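Open Day at Prastau: Nice Floor, Fewer Answers

I have been to enough open days to know that the coffee table is where the money goes, and the one at Prastau was no exception. Good pastries, a stack of tote bags, a welcome speech that ran fifteen minutes past the end of its own slides. The training center has rebuilt its upstairs wing as practice hospital rooms for nursing aides and supply clerks, and in March it opened the doors to anyone who had filled in the form. I went because our clinic is shopping for carts, and because the leaflet promised "a new standard in bedside storage." I wanted to know whose standard.

Jaruwan Panyasiri, who runs the supply course, took our group around. She is brisk and doesn't oversell, and I warmed to her for that. Her pitch was simple enough. Aides lose time hunting for things, and a well-kept drawer fixes it. The center says its course covers 2718 stock items. I asked how many of those an aide touches in a normal week and she said she'd guess a very small share, which was a better answer than anything in the leaflet.

The cart got most of my attention. It is white with light-blue trim, rounded along the top, with long handle strips you can find without looking. I have no quarrel with those handles. Our old carts at the clinic have recessed pulls that collect grime, and anybody who has cleaned one with a cotton swab will see the appeal. 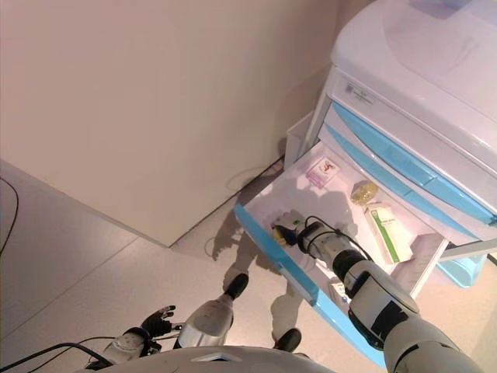 An open drawer on the practice cart, with a few boxes inside.

My quarrel is with what goes in the drawers. I saw a small pink box toward the back, a white medicine box with a green stripe, another small white box near a front corner, and a round yellowish thing I took for tape and wouldn't swear to. No dividers that I could make out. Boxes that size are going to slide every time the cart takes a corner, and by the end of a shift the neat drawer from the brochure is a heap. I put this to Panyasiri. She said dividers come as an extra from Markico, at 188 dollars a set, and that students are taught to manage without them first. Fine as teaching. As a sales pitch for a cart it leaves something out.

The label on the front is another sore point. It's a small rectangle with print so tiny that I gave up on it. If the whole idea is that a tired person at three in the morning can find the right drawer, then start with letters that person can read. Ronaldo Sales, who was in our group and buys for a nursing home, told me he prints his own on bright card and tapes them over whatever the maker supplies. I may steal that.

The practice room itself pleased me more than I expected. There's a white hospital bed along one side and the cart stands close enough that you could work both without much walking. The floor is a smooth pinkish beige -- glossy, too, and I do wonder about glare for anyone with poor eyesight. 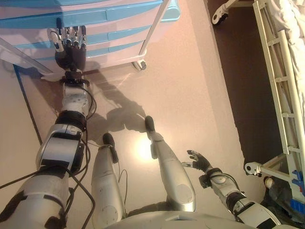
Low drawers are where I'd want a proper trial before spending anything. Whatever lives down there gets fetched by someone bending or kneeling, often with a patient waiting, and I have watched good aides simply stop using a bottom drawer because of it. The course handout gives it one line: "Place less frequently used items below." Less frequently used by whom, and on which ward? Panyasiri agreed the line could use work. She said the version taught at Pemine, their other site, has a page on it, and promised to send me a copy. I haven't had it yet.

We finished with a talk from the Fu people, who make the bed. They told us over 600 had been ordered. They didn't say how many had been delivered, and the man with the clicker moved on quickly when Sales asked.

Would I go back? For a working session, yes, with a loaded cart and somebody timing it. I'd skip the speech. Parking is behind the building and the ticket machine takes coins only, so bring some.

Contact the newsletter desk | Copyright, all rights reserved | Back to top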